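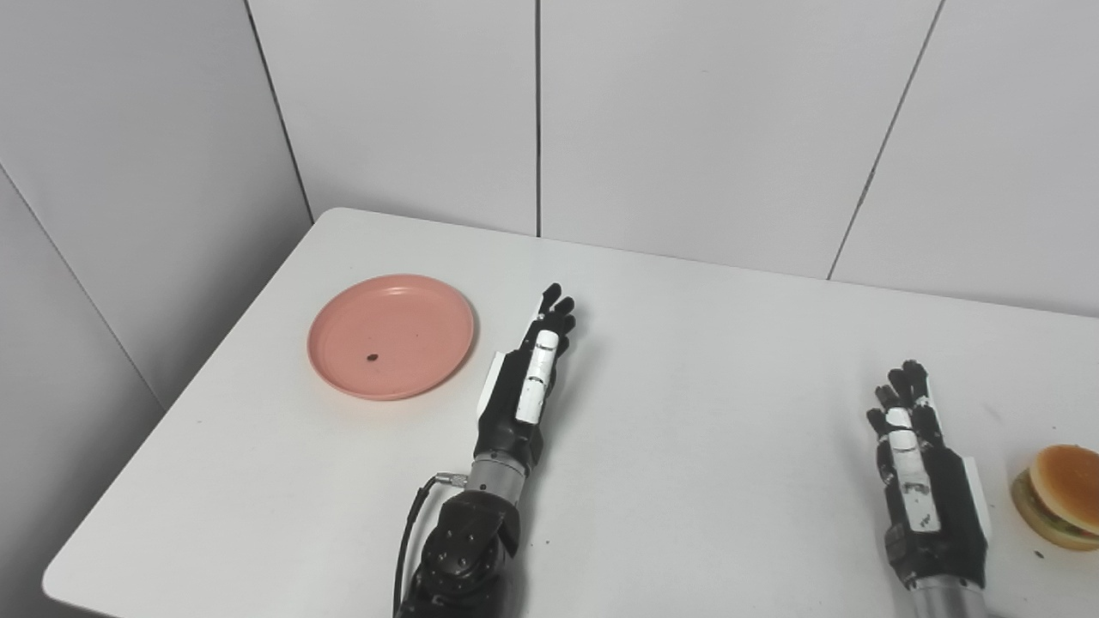
3.2 Workspace and hands

The build was carried out in the shared workshop at Lanovthorpe, on a white table set in a corner between plain panels. Both arms end in five-fingered hands bought as the Trultora kit and joined to the forearms with a Mertens wrist plate. Total spend on parts was 2690 pounds, of which the hands took the larger share.

Figure 4. The two hands palm-down on the table, with the plate to the left and the hamburger to the right.

Each session began from the palm-down pose. We ran 100 trials at 50 per cent of full finger speed and a further 70 at full speed. Joint angles were logged by the Preduvano board. Cables were left outside the arm covers so that they could be changed between sessions.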